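Two Arms, Three Phone Stands: Comparing Grippers on the Stakedden Cell
Final project report, Introduction to Robotics Lab
December 2021

Our group wanted to find out how much the shape of a gripper finger matters when a robot has to handle something thin and smooth. We picked phones and phone stands because everybody has them, and because a phone is a surprisingly mean thing to grab! It's flat, it's slick, and it sits at whatever angle the stand gives it.

We used the two-arm cell in the Stakedden lab and ran the same task with two sets of fingers. The Pradonetti fingers are the ones that came with the cell. The Haddad fingers we printed ourselves in October, after a lot of arguing over the angle of the tip. Both arms ran off the Zusard controller, and we didn't touch its settings between sets so the comparison would stay fair.
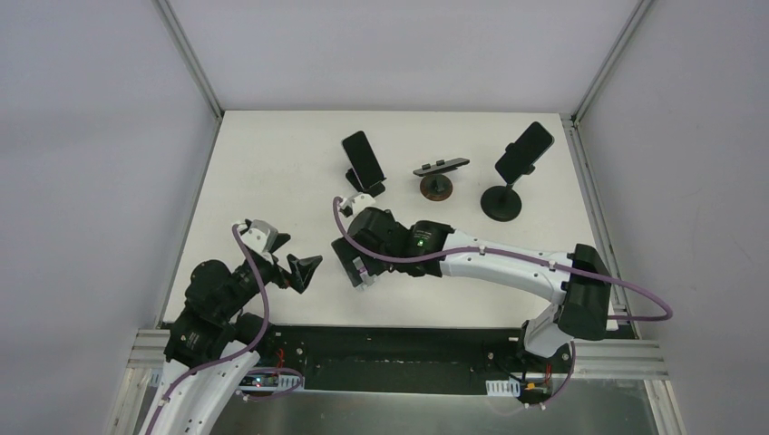

Each trial started with the phones already on their stands. One arm had to take hold of a phone, lift it clear, and put it back. We changed the stand positions between rounds and logged every attempt, 1,878 of them by the end, with 575 marked as slips. A slip meant the phone moved in the fingers after the grip closed, even if it made it back onto the stand.

The Haddad fingers did better on phones that leaned way over, which we were really excited about. On the upright ones the Pradonetti set was steadier, and we think that's because the tips meet the phone more squarely. The wrist sensors helped a lot too. Once we started reading them before closing the gripper, we could spot a bad approach early and back off.

Cables took up more of our time than we planned. Every new arm path had to be run slowly first to check that the wrist cable had enough slack, and we rewrote one path twice.

If we get the cell again next term we'd like to log up to 3,000 attempts and try softer pads on both sets. We'd also like to have the two arms pass a phone between them, which we only got to sketch out on paper.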